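Tips from the Bench: Sharing a Table with the Arm

We've had an arm clearing and sorting in the packing kitchen at Werkberg since May, and I've been meaning to jot down what makes the day go more smoothly, for anybody about to start the same at their own place.

Keep one sort of cup for the whole job, and leave plenty of table around it. Ours is plain blue plastic, easy to spot when you're glancing up from your own work.

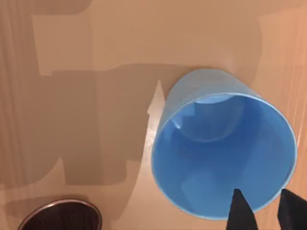
Do agree who tidies up at the end of the shift, too (we had three very muddled evenings before we did!). The lifting has gone from our day, bless it, but the setting out hasn't, and it deserves a proper slot on the rota with somebody's name against it.

Have a chat about breaks as well. The arm doesn't stop for tea, and it's surprisingly easy to feel you shouldn't either. Ours are written on the wall now, two in the morning and one after lunch.

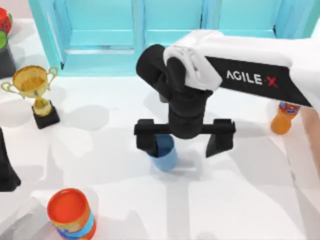

Gokuron wrote in to ask whether anyone's hours were cut, as that was the first worry at their place. None were here, I'm glad to say, though four of us changed duties and one of those moves took a good while to settle.

Last tip, then: let everybody learn the stop button, office people included.
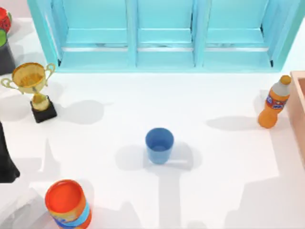 Sarmiento would add that the new starters should be taught the old way by hand first, so they can carry on when the arm is off for servicing.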